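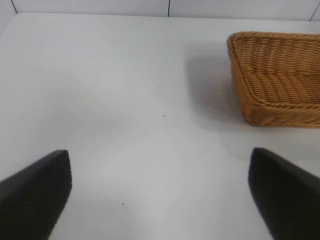

Basket cell at Tekum back on shift after finger pad change and camera recalibration

Bitura, 11th March

The single-arm basket handling cell at Tekum's packing site in Bitura went back on the shift plan this morning after a scheduled stop for new finger pads, a wrist camera recalibration and a reset of the table reference. The work was carried out by the site's own automation group with parts from Zindano, which supplied the gripper and holds the service agreement on it.

The cell moves woven baskets between a white work table and the packing line. It consists of one arm, a parallel two-finger gripper, a small camera mounted at the wrist and a controller cabinet outside the guarding. There is no overhead camera. Everything the controller knows about the position of a basket comes from the wrist view, so any change at the wrist has to be followed by a calibration before the arm is allowed to pick.

Satish Subramaniam, automation lead at the site, said the stop had been planned since February, when the logged pick success rate dropped to 92 percent over a full week of day shifts. The fault log showed very few missed detections. Most of the failures were recorded as slip, meaning the gripper had closed on the rim and reported a width, and the width had then changed during the lift.

"The camera was finding the basket. The pads were letting go of it," Subramaniam said. "We raised the force once to get through the month and then put it back, since too much squeeze marks the rim."

Pads and fingers

The gripper closes on the basket wall with one finger inside and one outside. The rim is a thick braided band, and the contact surface under each pad is therefore a series of ridges with gaps between them. A worn pad touches only the high points of the braid. The black textured pads used on this cell are bonded to the inner faces of the fingers and are replaced as a pair.

The old pads were peeled off at the bench with the fingers removed. Adhesive was taken off with the solvent listed in the Zindano manual, and the faces were wiped and left to air before the new pads went on. Each pad was pressed in a flat fixture for the full cure time. Subramaniam's group no longer changes pads on the arm, after an earlier pair crept toward the fingertip under load and shifted the effective contact point.

The fingers went back on with new screws. Zindano asks for thread locker on the finger screws and a torque check after the first shift, and both are now lines on the cell's service card. With the fingers mounted, the gripper was homed, opened fully and closed on a gauge block to confirm the width reading. Grip force was returned to the commissioning value of 70 newtons.

Camera at the wrist

The camera bracket shares a mounting plate with the gripper body, and taking the fingers off does not normally disturb it. It was recalibrated anyway. One of the bracket screws was found below its marked torque, and the log could not show when it had moved.

Calibration on this cell uses a printed target fixed to the table. The arm is driven through a taught set of poses, the camera takes one exposure at each, and the controller solves for the transform between the lens and the flange. The routine rejects any pose in which part of the target is hidden by a finger. On a wrist camera that sits this close to the gripper, the fingers take up the lower part of the view even when fully open, and two of the original poses had been marginal since commissioning. They were retaught with the wrist rolled slightly farther from the target.

The group also updated the finger mask. The mask tells the vision software which pixels belong to the gripper and should be ignored. It is drawn once for the open position and once for closed, with the positions in between interpolated. New pads are thicker than worn ones, so the old mask left a thin strip of pad exposed along the inner faces. In testing, the software read that strip as a dark edge on the table and occasionally offered it as a basket corner. Both masks were redrawn and saved under a new revision, and the old file was moved to the archive folder so that it cannot be loaded from the cell panel.

Exposure was left alone at first. The table is white and matte, with soft reflections from the lights above, and the baskets are a warm golden brown, so the contrast between the two is good across most of the work area. The harder region is the inside of the basket. The floor is darker than the walls, and white from the tabletop shows through the small gaps in the weave. Segmentation tuned only for the outer edge tends to break the walls into pieces wherever those gaps fall.

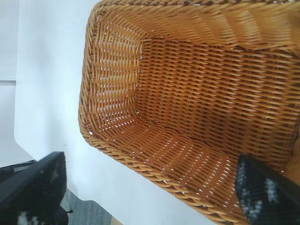
The fix adopted here is to find the rim first and treat everything inside it as basket, whatever its brightness. The rim detector looks for the repeating twist of the braid and fits a rounded rectangle to it. If at least one full corner and part of two sides are in view, the fit is accepted and the arm moves to a second viewpoint to confirm. If not, the arm backs off and looks again from higher up. The logic was already in the Zindano package but had been switched off at Tekum to save cycle time. It has now been switched on for every pick.

Exposure was then shortened slightly to hold detail on the far wall, where the light is strongest. Gain was not changed.

Table reference

The last item was the table plane. The work table stands on a carpeted floor next to paneled walls, and it is not bolted down. The feet were leveled at installation, but the carpet has continued to compress under them. The cell compensates with a touch-off routine in which the arm lowers a closed gripper onto the surface at a set of marked points under low force and records the height of each.

The routine had not been run since the previous pad change. It found one end of the table low by a margin larger than the clearance the outer finger is given when it comes down beside a basket. In practice, the fingertips had been stopping too high at that end and closing on the upper part of the braid alone. Subramaniam said this probably accounts for a share of the slips that had been put down to the pads, and that the two causes cannot be separated from the data on hand.

The feet were adjusted, load-spreading plates were put under them, and the touch-off was repeated until the plane fit came inside tolerance. Minimum approach clearance is now set at 8 mm over the whole table. The routine has been moved from the pad change checklist to the weekly one, where it adds 10 minutes to the Monday start.

Cleaning has been written down as well. The surface is to be wiped before the touch-off and again before any calibration. Small dark specks on a white table are below the size filter in normal running, but they can upset corner finding on the printed target, and the previous instructions did not mention them.

Acceptance

The cell was released after a test run with empty baskets presented at different positions and angles, including several placed close to the table edge and several turned diagonally to the arm. The run included placements in which only one end of the basket was inside the first camera view, to force the back-off move. Slip detection stayed active throughout, and its threshold was not relaxed for the test.

Full baskets are not handled by this cell at present. Hegde, the integrator that built the guarding and wrote the line interface, has quoted for a version that would lift loaded baskets from both ends with a second arm. Tekum has not placed an order. Subramaniam said the reach study is finished and that the open question is the floor, which would have to be stripped and leveled under both bases before a shared table reference could be trusted.

Spare pads from the same batch are held in the automation store, along with one set of fingers already fitted and cured. A future change should be a matter of swapping fingers, redoing the gauge block check and running the calibration. Mask revisions are to be stored with the finger set they were drawn for, and the set number is now engraved on the back of each finger.

The torque check on the finger screws is due at the end of today's shift. Zindano will receive the worn pads for inspection together with the slip log.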